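News from the second floor: the carpet is in

Dear colleagues and neighbors,

After a long wait, the new carpet in the Brikurbridge building is finished. Many of you asked me about it in the corridor, so I write a few lines for everybody.

The order was made in spring with the firm Lehner. They laid 514 square meters before the summer break and the rest in July, which makes 1026 square meters in total. The work took nine days. I want to thank the two fitters, who started each morning at 6:30 so that the noise was over before most of us arrived.

For the color we had a vote between the plain blue and the striped gray. The gray won by almost double. I must admit I voted for the blue, but I am happy now with the result. The stripes are long and narrow, and they make the big room look less heavy than I feared.

Some practical points:

Please do not drag the chairs or the shelves over the joints during the first weeks. Lift them, or ask a second person for help.

If you spill coffee, take a dry cloth first and press, do not rub. After this you can use the Wondura foam, which is in the cupboard next to the sink.

The felt pads for the furniture are in a box at the reception. Take as many as you need.

A few spare pieces are kept in the storage room on the Ruvness side. They are for repairs, so please leave them there.

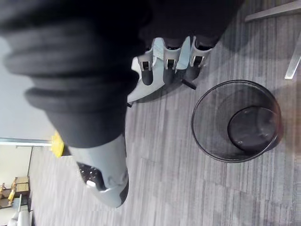
The new carpet, with its stripes in light gray, medium gray and charcoal.

The old entrance mats will stay until the end of the month. If you notice an edge which is coming up, write me a short message with the room number and I will pass it to Lehner.

Hélène Beaudoin
Building and rooms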